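Two-arm sorting: planner keeps parking the right arm whenever the left one goes in for a block

Sheila Wainwright
Hi all! We're sorting blocks into bins with two arms on one table, planning done in Cropper, and I can't get both arms moving at once. As soon as the left one drops in for a pick, the right one just gets a hold command until the grasp is confirmed. I've tried replanning every 135 ms and it made no difference (except to the fan noise). Collision padding is at the default. Here's the setup: 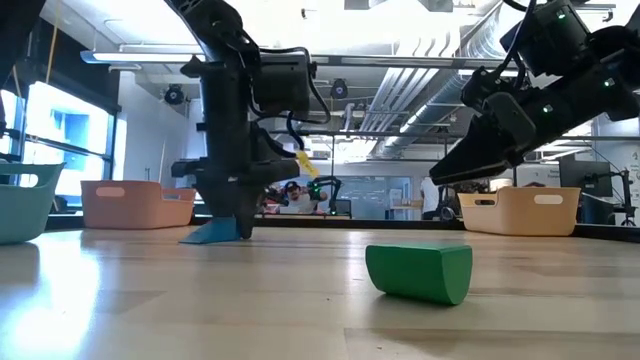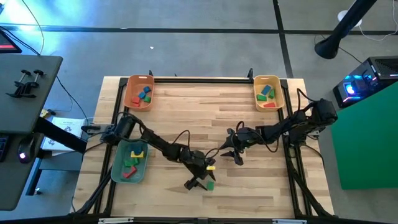 Two arms, one table - first one from the side, second from higher up.

Is this a planner thing or am I missing a setting?

Usura416
Had this in July. Reinstall fixed it for me.

Sandra Furnival
I'd leave the install alone. Cropper locks the shared zone by default, and with your grippers working that close to the middle, the zone is probably most of your table. Look for the zone width in the config and shrink it, then drop the padding to 8 mm - I run that on mine with no bumps so far. Also check your planning timeout. Mine was 3000 ms, so every failed plan looked like a parked arm! Log the lock events first though, and post them if it still hangs.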